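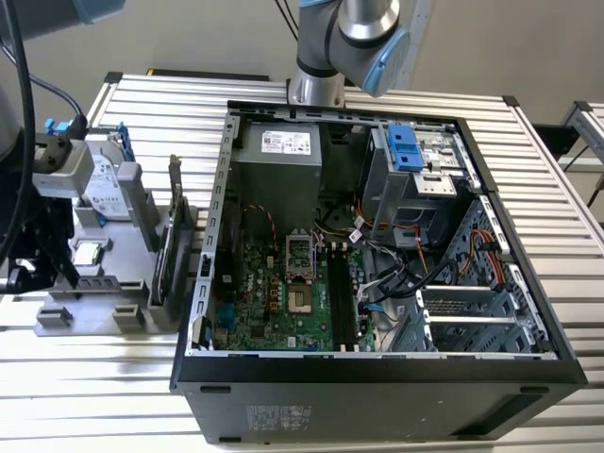 The **Cotholm Assembly Project** is a student robotics project in which teams program robot arms to take apart and rebuild desktop computers. It is run by the Leckie engineering program and was founded by instructor Hilde Aerts. Each team has 11 students.

## Course of work

Teams begin in September with single parts. A hard drive held in its blue plastic carrier is usually the first, followed by expansion cards and the processor.

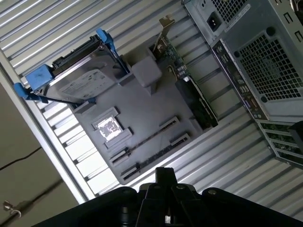
Memory and cabling are left to the second term. Cables bend and shift when touched, and the project handbook lists them as the hardest parts to handle. Students may not move a cable by hand during a scored run.

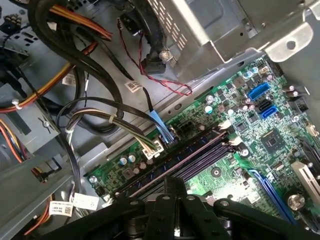 Scoring follows the Stoneck rules, adopted in the project's second year. A full run has 31 steps. Teams lose points for dropped parts and for any contact with the motherboard outside the marked areas.

## Records

The highest score, 307 points, is held by the Barkura team, led by Gwendolyn Doucet. The rules were last revised on May 4, 2020, when the time limit for processor placement was removed.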